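Section 4. Your Drinks Corner: Placing Cups and Wiping Down

Now that the Biston table is standing level and the wall panel behind it is fixed (if it still wobbles, go back to Section 3 and give each foot another half turn), we can get to the pleasant part, which is putting it to use. Most of our customers set up their Biston as a place for coffee, and the white top is a lovely surface for it, though it does like a bit of looking after in the first few weeks.

1. Wipe the whole top with a soft, damp cloth and let it dry. There is often a little packing dust left along the back, so run the cloth right up to the panel.

2. Choose a spot for cups well in from the front. Disposable cups are light and a passing sleeve will tip them over, so we suggest the middle of the table.

3. Stand the cup down flat and let go of it gently. Please don't slide a full one across the top!
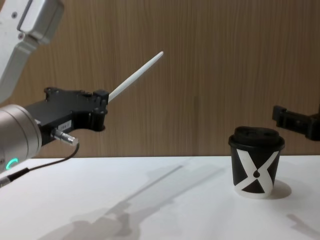

4. Keep stirring sticks and spoons off the bare surface when they have been in coffee. A saucer or a folded napkin does very nicely, and it saves you scrubbing at a little brown line later on.

5. At the end of the day, clear everything away and wipe again, this time with a drop of dish soap in warm water. Dry it with a clean towel.

Note: The wood-grain panel needs much less fuss than the table. A dry duster once in a while is plenty. If coffee does splash up there, dab it, working with the grain, and try not to let water run down into the gap behind the tabletop.

CAUTION: Never use scouring powder, steel wool or bleach on the white top. Scratches can't be polished out, and they hold stains from then on.

CAUTION: Do not put kettles or pans straight from the stove on the table. Use the Warrier mat (part 76 in the parts list) or a thick trivet of your own.

6. Once a month, check the screws under the top and snug up any that have worked loose. Hand tight is fine.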